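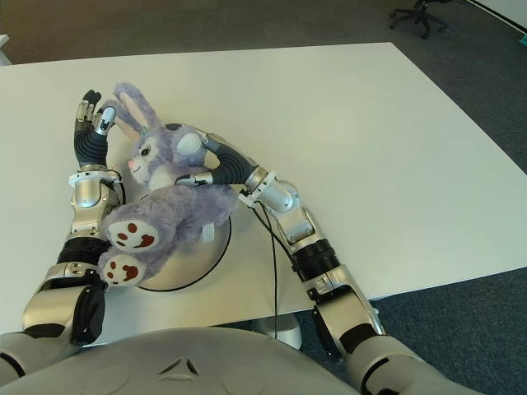

## Linbridge brings back the Calvo offset, again

September 26, 2025

Linbridge has announced another version of the Calvo, the offset guitar it has now retired and revived twice. The new one is called the Calvo Semance, after the finish, and the company is calling it the most faithful Calvo yet. It said much the same about the last one.

The body is alder, the neck is bolt-on maple, and the scale length is unchanged. So are the pickups, a pair of single coils that the press sheet describes as "voiced by ear to the originals." Players who own the previous reissue may want to know how that differs from the pickups in their guitar. The press sheet doesn't say, and when we asked, Linbridge sent us the press sheet.

What has changed is the paint. Semance is a three-layer finish that starts as a dark green base, gets a thin coat of metallic, and is then rubbed through by hand at the edges so the green shows. Linbridge says each body takes two days and that no two will match. It will build 400 of them, with a numbered plate on the back of the headstock and a hard case lined in green.

Soledad Campos, product manager for the line, said the finish was based on a prototype that never left the factory. "We had one body hanging in the paint shop for years and people kept asking about it," she said. "At some point you have to build the thing." She would not say which year the prototype was painted, or whether it will be shown.

The one real hardware update is the vibrato. The old Calvo unit had a habit of creeping sharp after a deep dive, and a small trade in replacement springs grew up to deal with it. The new guitar ships with a redesigned plate and a locking arm made by Cludov, whose parts have mostly turned up on boutique builds until now. If it holds pitch, that's a good reason to be interested in this guitar. It's also a part that could be sold on its own to everyone who bought the last version, and Campos said there are "no current plans" for that. 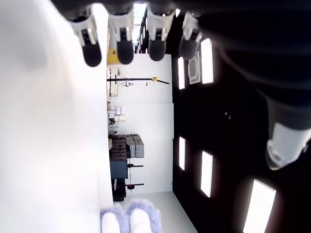
*Robot hand with ceiling lights behind.*

Then there is the neck. Linbridge lists it as a "vintage C" with slightly rounded fingerboard edges, the wording it used in August for its budget bass. The shape of the original Calvo neck is a sore subject among owners, who mostly agree that it was thick and don't agree on much else. No measurements have been published. A company that wants to sell a guitar on accuracy could clear that up with a single line in the spec table.

Early demo clips are short and soaked in reverb, so there isn't much to learn from them. The clean tones sound pleasant. In the one clip with any real drive on it, the bridge pickup gets thin in a way that Calvo fans will either recognize fondly or turn down. None of the clips has a player leaning on the vibrato for more than a bar, a strange choice given that it's the main new part.

Linbridge has not given a price beyond saying it will sit above the standard Calvo. Dealers have been told to expect first deliveries 30 days after orders open, with a limit of 2 guitars per store. A left-handed version is not planned.

We have asked for a review guitar, along with the weight and neck depth of whichever one they send.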